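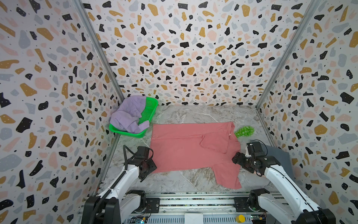 Where did the name Pirihi Road come from?

Posted in Local History, Vallbridge area

I grew up on the north side of Vallbridge and have driven Pirihi Road most of my life without knowing who or what it was named for. My grandfather always told us Pirihi was a lumber camp that closed before he was born. My neighbor says it was a railroad siding. The county map from the library shows no camp and no siding, only a creek with no name on it. Does anyone know which one is right, and is there any record I could look at? I would also like to know if the spelling changed at some point. There is an old signpost near the bridge that looks like it has one R and one H, same as now, but my aunt's letters spell it with two R's.

3 replies

marshroad_ed
It was a siding. My dad worked for the railroad and he called it that. The camp was farther up, at Doteo. People mix the two up all the time.

countyline_reader
I looked into this a few years ago when I was putting together a family history. Both of your relatives may be partly right. The siding shows up in the old timetables as Pirihi, 7 miles out from Vallbridge. The mill company at Jorkholm used it to load logs, and a few bunkhouses went up next to the track. Anybody living there would have called it a camp. When the timber ran out, the company moved the crew to Doteo and the bunkhouses were sold for the boards.

The road came later. It followed the wagon track the mill had cut from the siding down to the creek, and the county took it over after the mill closed. The early road books at the courthouse list it as Siding Road, then Pirihi Siding Road, then just Pirihi Road.

As for what the word means, I never found a source I trusted. One story has it as the last name of a section foreman, but I went through the payroll lists that survive and he is not on them. I would leave that one open.

For records, ask at the courthouse for road book 17. The pages you want are near the back. The timetables are at the Jorkholm library, in the flat drawers past the microfilm reader. Call first, they close at noon in the summer.

On the spelling, I have seen two R's in the school census and on one deed. The railroad always used one. The post office went with the railroad.

tamarack22
Not sure about the road but there is a Pirihi in the Doteo cemetery, back row by the fence. Could be the family it was named after. The stone is hard to read.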